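La prenda que no se deja agarrar

Llevo cinco días metida en el taller de Greneck y ya sueño con trayectorias. Yo venía a escribir sobre brazos y motores (lo vistoso, vamos), y he acabado pegada a una pantalla, viendo cómo Safavi, su planificador, decide por dónde coger una camisa arrugada.

Y es que la tela es una pesadilla para el software. Una taza tiene asa; un montón de ropa tiene pliegues, y cambian en cuanto los tocas. La versión de junio ya no busca la prenda entera: puntúa posibles agarres, descarta los malos y vuelve a mirar. ¡Con 1.745 demostraciones de entrenamiento, y todavía duda con las mangas!

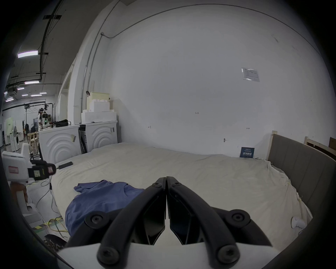

La pinza, con los dedos cerrados, sobre la cama y la prenda azul.

Lo que más me gustó fue el visor de registros: rebobinas y ves cada duda del planificador en colores. Me quedé una tarde entera con eso.

También te puede interesar
- Grandora estrena simulador de telas
- Drunley y el arte de calibrar cámaras
- Cuando el mapa se equivoca de pasillo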